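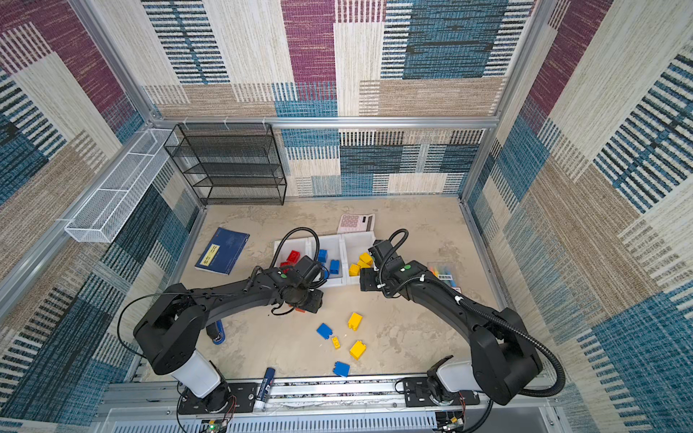
According to Solène Hervieu, the evening classes at Grodby were the first place where she was allowed to get a sum wrong without anyone sighing, and a good many former pupils have said much the same of the school in the years since. The Grodby School of Commerce and Office Skills, to give it the full title that hardly anyone in the town uses, is a private training institute teaching bookkeeping, typing, business letters and general office practice to adults and school leavers.

History

The school takes its name from the Grodby house, a tall and rather draughty building put up in 1718 for a family of cloth merchants. Teaching of a sort went on there long before the present institute. In 1801 the upper floor was let to a writing master, who took in the sons of shopkeepers and taught them a clear hand and the keeping of a day book. His own account book survives, and visitors who ask nicely at the front desk are usually allowed to turn the pages (it is full of unpaid fees and grumbles about the price of candles).

The modern school was begun by Ludivine Leclerc, a retired ledger clerk who found that her neighbours kept turning up at her kitchen table with shoeboxes of receipts. She rented two rooms on the ground floor, put a card in the window and opened in January with a single class in simple accounts. Typing followed the next winter, then shorthand, which was popular for a long while and is still offered whenever enough people ask for it. When she stepped back from teaching, the running of the school passed to Eugénie Huet, who had come to her as a pupil and stayed on to take the beginners.

Under Huet the school grew into the rest of the house and opened a small branch in the village of Feltovberg, where lessons are held in the old reading room. The branch has its own timetable and, its teachers like to point out, much better heating.

Courses

The longest and best known course is the Certificate in Practical Bookkeeping, which runs for 10 months and begins with paper. Pupils rule their own columns, enter their own sales and purchases, and balance a month by hand before they are let anywhere near a spreadsheet. Some find this dreadfully slow, and the school has been teased for it more than once, but it has kept to the habit through several changes of textbook.
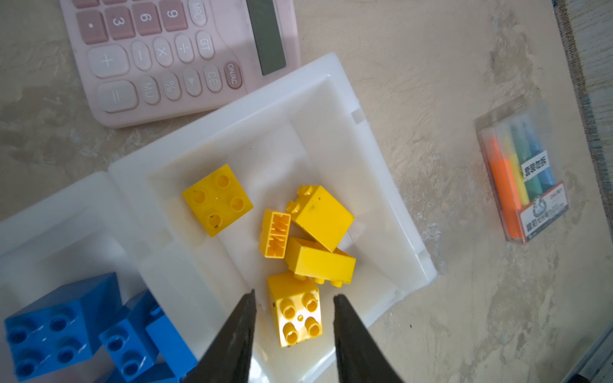
The second part of the certificate moves on to wages, stock and the yearly accounts of a made-up hardware shop, whose muddled affairs have been handed down from class to class with fresh mistakes added every year. The final paper lasts a whole morning. Pupils may bring in their own notes, provided they are handwritten.

Shorter courses cover typing, filing, letter writing and answering the telephone, and there is a gentle introduction to computers for people who have been putting it off. A class in spreadsheets was added by Ketill Þorgeirsson, whose handouts are known for their very long and very patient footnotes. Most of the short courses can be started at any point in the term, and pupils who miss a lesson are welcome to sit in on the same one at Feltovberg.

Pupils and fees

The school had 927 pupils on its books across both sites when its register was last published, on Jul 9, 2022. Most come in the evening, after work, and a fair number are people returning to an office after years at home or in another trade. Fees are paid by the term, and the Kariuki Fund, set up by a former pupil, meets the whole cost for a handful of learners each year. The local firm Cokov has for many years taken trainees from the certificate course into its accounts department for a short spell of paid work.

Library

The school library, in what used to be the cloth merchants' counting room, keeps old ledgers, typing manuals and a long run of examination papers. Its catalogue was drawn up by Heather Innes, who also wrote the short history of the house sold at the front desk. The library is open to anyone living in the town, whether or not they are enrolled, and closes for the summer along with the rest of the building.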